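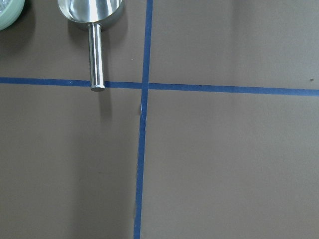

The practice table on Cell 17, taped out in blue, with the steel scoop lying across the line.

About us

Welcome to Girgate, and thank you for stopping by. We are a small workshop that sets up and looks after robot cells for people who pack, portion and scoop things for a living: tea, dry beans, bath salts, birdseed, and one customer who deals entirely in buttons. If you have come to this page to find out who we are, the easiest way to tell you is to talk about one cell, because we have spent more of our lives on it than on any other and it has taught us most of what we know.

That cell is Cell 17. It stands by the window in our shop on Laitinen Street and it has one arm, one table and a small camera at the wrist. Lauri Ojala and Judite Seixas put it together the winter they started the company, and for a good while it was the only machine we had (the number came with the secondhand cabinet, and we never got around to changing it). Every new scooping job still gets tried out there before it goes anywhere near a customer's floor, and every person who joins us spends their first weeks on it, with a rag in one hand and the logbook in the other.

How we set it up

The day begins at the table. We wipe it down, let it dry, and look over the tape. Two strips of blue masking tape cross the top and split it into four panels, and the arm's tasks are written around those panels: pick up from this one, set down in that one, stay out of the other two for now. We lay the tape by hand and always have. It comes out a little crooked, and visitors who expect a tidy grid sometimes smile at it, but the arm takes its real positions from a calibration plate that bolts to the table corners. The tape is for us. It lets two people standing on opposite sides of a table say "upper left" and mean the same place, which saves a surprising amount of arguing before coffee.

Tape does wear, of course, and the crossing is the spot to keep an eye on. You can see a small wrinkle just below it in the picture, where the edge looks lifted or folded. Judite's rule is that a crease may stay as long as a fingertip slides over it without catching. If it catches, up comes the whole strip, and we clean off the glue and lay a new one from edge to edge. We don't patch. Patches build up into a little step, and a scoop handle resting on a step sits at a different height from one resting on the bare table.

Next come the tools. Our scoops are stainless steel with a round handle, very pleasant to hold and rather hard on a camera, as shiny metal throws back whatever light is in the room. We check the view from the wrist with the scoop lying in its starting panel, and if the glare is too strong we move the lamps until it settles down. Then the fingers get their turn: pads off, pads washed, pads back on, screws snugged up with the short driver that lives on the hook and is not to be borrowed. After that we run 100 slow pickups with somebody standing by, and only then do we bring the arm up to its working speed.

Looking after it once it's yours

A cell that leaves our shop gets the same treatment. Nathalie Willems runs our service visits and will come out to you with a fresh roll of tape, spare pads and a copy of your cell's logbook. The logbook for Cell 17 has 911 entries at the moment, some of them a full page and some of them just "tightened pad, fine now." We love the short ones as much as the long ones! When Wenceslao Cuevas was chasing a wandering grip last December, it was a two-word note about a loose cable clip that put him on the right track, and he had the arm running again before lunch.

We teach, too. Customers send their own people to us for a few days, and they do the wiping, the taping and the pad changes themselves until it feels ordinary. Aatos Karppinen looks after the training bench and is a very patient man.

Come and see us

The shop is open to visitors on weekdays from nine in the morning, and the kettle is generally on. Ring the bell at the side door, as the front one sticks in damp weather. If your cell stops on a Sunday, leave a message on the service line and Nathalie will call you back first thing the next morning.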